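4 Fitting the cube adapter to a desk power strip

4.1 Before you start

This section covers the use of a cube adapter with a horizontal power strip on a study desk. It applies to the Irnstead desk layout, in which the strip lies on the desktop in front of the books and papers. For strips fixed to the wall or under the desk, see section 5.

You will need:
Power strip, switched off at the wall
Cube adapter
Dry cloth
The plugs to be connected

CAUTION: Do not plug one power strip into another. Do not plug a cube adapter into a second cube adapter.

CAUTION: The total load on the strip must not go above the figure printed on its underside. The cube adds sockets. It does not add capacity.

4.2 Placing the strip

1. Switch off the wall socket and remove all plugs from the strip.

2. Wipe the desktop with the dry cloth. Do not use polish or spray near the strip.

3. Lay the strip flat with its outlets facing up and its long side parallel to the front edge of the desk.

4. Move books, booklets and loose papers to the back. Books may be stacked flat behind the strip. They must not rest on it.

5. Leave clear desktop in front of the strip. Cups, plants and anything else holding water should be kept off this part of the desk.

4.3 Fitting the cube

1. Choose the outlet. A middle position leaves outlets free on both sides of the cube.

2. Check that no side of the cube will press against a neighbouring plug.

3. Hold the cube by its sides, line up the pins and press straight down until the base sits level on the strip. Do not rock or twist it.

4. If the cube leans, remove it and start again from step 3. A cube that still leans must not be used on that strip.

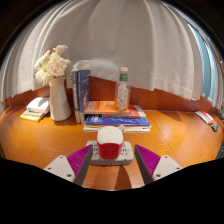
Leonie Halliday
Technical Author, Irnstead

The cube stands on the strip with outlets left free on either side, and the books are stacked flat behind. The red front face carries socket slots. The white top on this type is not a switch and should not be pressed.

Note: Plugs fitted to the side faces of the cube stick out over the desk or over the strip itself. Fit the shortest plugs there and keep large chargers for the outlets at the ends of the strip.

4.4 Connecting and switching on

1. Make sure that every appliance is switched off.

2. Insert the plugs one at a time, holding the cube steady with the other hand.

3. Lead the cables towards the back of the desk. Do not trap them under books.

4. Switch on at the wall, then switch on each appliance in turn.

5. After 25 minutes, touch the top of the cube with the back of your hand. If it feels hot, switch off at the wall and remove the plugs. Do not use the cube again until the load has been checked.

4.5 Removal

1. Switch off at the wall.

2. Remove all plugs from the cube before lifting it.

3. Pull the cube straight up with one hand while holding the strip down with the other. Never pull on a cable.

4.6 Spare parts

Cube adapter: order no. 421
Power strip: order no. 771
Cable clips for the rear edge of the desk: order no. 216

Section 4 checked by Ewan Ormsby, 31 Mar 2020. Section 5 covers fixed strips.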